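Section 4: Entering a captain's service record

Read this section before you type anything into Tallon. The program will accept almost any date, rank or ship you give it, and it will print the result in a handsome typeface, and neither of those things makes the entry true. The earlier edition of this guide said that Tallon "verifies" naval careers. It checks that a man did not die before he was born. The rest is up to you.

Before you start you will need:

The muster or pay book reference for each ship, if you have one.
The commission date from a primary source, or an honest blank.
The Bjarnason index (supplied with Tallon, see Section 2).
A pencil. Notes made on paper survive a crash.

4.1 Creating the officer

1. Open the Officers list and choose New.

2. Type the surname exactly as the source spells it. Put any modern spelling in the Also Known As field. Do not tidy up. A clerk in 1690 could spell one man three ways on one page, and a later reader may need all three.

3. Enter the birth year. If you only have a baptism, select Baptised from the drop-down. Tallon defaults to Born, and a great many wrong birthdays have come into the world that way.

4. Leave Honours blank for now. Knighthoods turn up in family papers years before they turn up anywhere else.

5. Press Save. The officer is given a number of up to four digits. Write it down.

Note: The number has no meaning outside your own copy of Tallon. Please stop citing it in footnotes.

4.2 Adding commissions

1. With the officer open, choose Commissions, then Add.

2. Pick the rank. "Captain" in a printed memoir may mean a post captain, a master and commander addressed by courtesy, or a man in charge of a hired merchantman. If the source does not say which, choose Captain (unspecified).

3. Enter the date of commission, and beside it the calendar used. English sources before 1752 are Old Style, with the year usually turning over on 25 March. Tallon offers to convert the date for you. Decline, and enter what the document says. The converter handles the eleven days well enough but has been known to move January and February commissions into the wrong year.

4. Choose the ship from the list. Check the rate and the launch year before you accept it. The navy reused names freely, and the first match on the list is simply the first one somebody entered.

5. Add the source. Tallon will let you save without one. Don't.

Caution: Do not use the Fill Gaps button. It assumes an officer stayed in his last ship until his next commission, which for most of this period is a guess. Many officers spent long stretches ashore on half pay, or on none. Steinar Kárason, who compiled most of the index, tested Fill Gaps on 259 careers and found it had invented sea time in 200 of them. The button is still on the toolbar. We have asked.

4.3 Attaching actions and battles

1. Choose Actions, then Link to Fleet List.

2. Select the battle. The list of ships present will appear on the left.

3. Tick the officer's ship only if a log, a line of battle or a dispatch places her there on the day. Belonging to the fleet is not enough. Ships were detached, sent home leaky or lost touch in fog.

4. In the Role field, describe what the source says he did, in a sentence or two. Avoid "distinguished himself". Everyone in a county history distinguished himself.

5. Set the Confidence slider. We would rather there were no slider, as it makes a hunch look like a measurement, but Hilia will not export a record without it. Use Low unless you have two sources that did not copy each other.

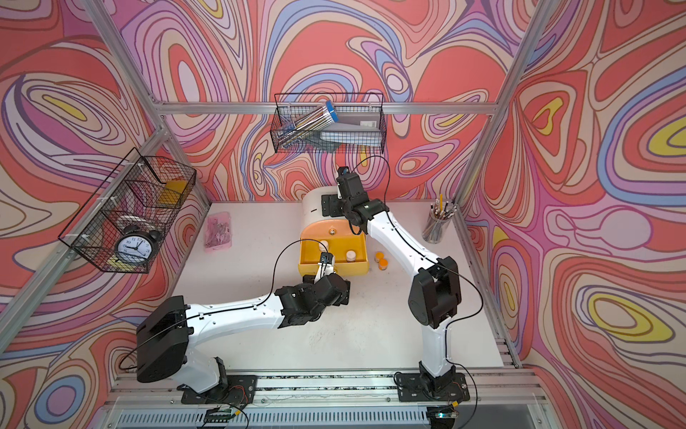

6. If two sources disagree, enter both and choose Conflicting. Tallon will then show the pair side by side in the printed record. It looks untidy. Leave it that way, and don't be talked into averaging casualty figures.

Note: Prize money goes under Money, never under Actions. The amounts claimed in obituaries should be treated as rumour until you find a court paper.

4.4 Checking against the index

1. Choose Tools, then Compare with Bjarnason.

2. Wait. The index holds 1163 officers and the comparison is slow on older computers.

3. Go through the differences one by one. Do not press Accept All. The index is careful work, but it leans on printed lists for anything before 1700, and 52 entries are already marked as doubtful by the compiler himself.

4. Where your source is better, keep your entry and fill in the Reason box so the next person can see why.

If the comparison stops with "Rarow module not found", reinstall the module from the disc or download and restart Tallon. The error message suggests buying the full Rarow package. You do not need it for this.

4.5 Saving and exporting

1. Save to your own drive first.

2. Export to Hilia second, and only the officers you have finished.

3. Open the exported file and read one record through against your pencil notes. Accented letters and long s are the usual casualties.

Section last revised Monday, November 16, 2020. Screens in later versions may have different colours and button labels. Fleet lists for the Mediterranean squadrons are covered in Section 5.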